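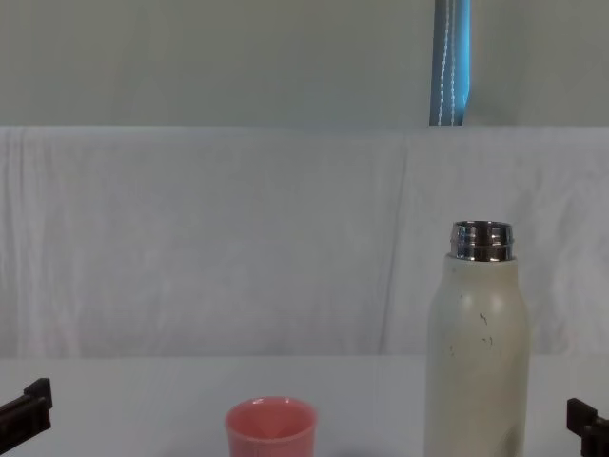
트로몬트 공개 행사장의 양팔 로봇 작업대. 분홍색 컵과 뚜껑이 없는 보온병이 놓여 있다.

뉴스룸 > 보도자료 > 로봇·자동화

트로몬트, 양팔 작업 로봇 '아세티' 공개 시연 행사 개최
일상용품 다루는 탁상 작업 선보여… 하루 방문객 255명

로봇 자동화 기업 트로몬트(Trommont)는 7월 플루딘로(Pludinlow) 연구동에서 공개 행사를 열고 양팔 작업 로봇 '아세티(Asetti)'를 일반에 처음 선보였다고 밝혔다. 행사는 오전 10시부터 오후 5시까지 진행됐으며, 협력사 관계자와 대학 연구진, 지역 주민 등 255명이 연구동을 찾았다.

아세티는 두 개의 그리퍼로 탁자 위의 물건을 집고 옮기고 정리하는 로봇이다. 트로몬트는 산업용 부품 대신 가정과 사무실에서 쓰는 물건을 시연 대상으로 골랐다. 컵과 보온병을 다루는 작업대는 연구동 1층에 마련됐다. 흰 탁자 뒤로 흰 천을 드리웠고, 물건의 위치는 시연 회차마다 바꾸었다.

시연은 세 가지 과제로 구성됐다. 첫 번째는 컵을 지정한 자리로 옮기는 과제, 두 번째는 한쪽 그리퍼로 보온병을 잡은 채 다른 쪽으로 컵을 가까이 가져오는 과제다. 세 번째 과제에서는 방문객이 직접 물건을 배치하고 로봇이 이를 처음 위치로 되돌렸다. 이날 시연은 모두 17회 진행됐으며, 회차가 끝날 때마다 담당 연구원이 방문객의 질문에 답했다.

질문은 표면이 매끄러운 물건을 잡을 때의 힘 조절과 작업 속도에 집중됐다. 트로몬트는 현재 단계에서 속도보다 파지 안정성을 우선하고 있다고 설명했다. 컵처럼 가볍고 낮은 물건과 보온병처럼 키가 큰 물건은 접근 각도와 잡는 높이를 다르게 설정해야 하며, 두 팔이 동시에 움직일 때는 서로의 경로를 피하도록 동작을 계획한다.

아세티의 동작 학습에는 연구동에서 수집한 작업 기록 2529건이 쓰였다. 각 기록은 사람이 두 팔을 원격으로 조작해 과제를 한 차례 수행한 내용을 담고 있다. 기록 관리와 검수는 협력사인 먼로(Munro)가 맡았다. 먼로는 이번 행사에서 별도 공간을 운영하며 기록을 분류하고 오류를 걸러내는 절차를 소개했다.

연구동 2층에서는 원격 조작 체험이 진행됐다. 체험은 사전 신청자를 대상으로 했으며, 참가자는 안전 교육을 받은 뒤 담당자와 함께 조작 장치를 사용했다. 시연 구역에는 관람선을 설치하고 비상 정지 담당자를 작업대 옆에 배치했다.

트로몬트는 "실제 생활에서 쓰는 물건을 어떤 과정으로 다루는지 가까이에서 보여 드리고자 이번 행사를 마련했다"며 "방문객이 남긴 의견은 다음 과제를 선정할 때 검토할 예정"이라고 밝혔다.

트로몬트는 하반기에 뚜껑 여닫기와 그릇 쌓기를 시험 과제에 추가할 계획이다. 플루딘로 연구동의 단체 견학은 교육기관과 기업을 대상으로 계속 운영하며, 신청은 트로몬트 홈페이지의 견학 안내 페이지에서 할 수 있다. 견학 시간은 오후 2시부터이고, 시연 과제는 당일 연구 일정에 따라 달라질 수 있다.

트로몬트 소개
트로몬트는 탁상 작업용 로봇과 그리퍼를 개발하는 기업이다. 플루딘로 연구동에서 양팔 로봇의 동작 학습과 성능 시험을 진행하고 있다.

보도자료 문의: 트로몬트 홍보팀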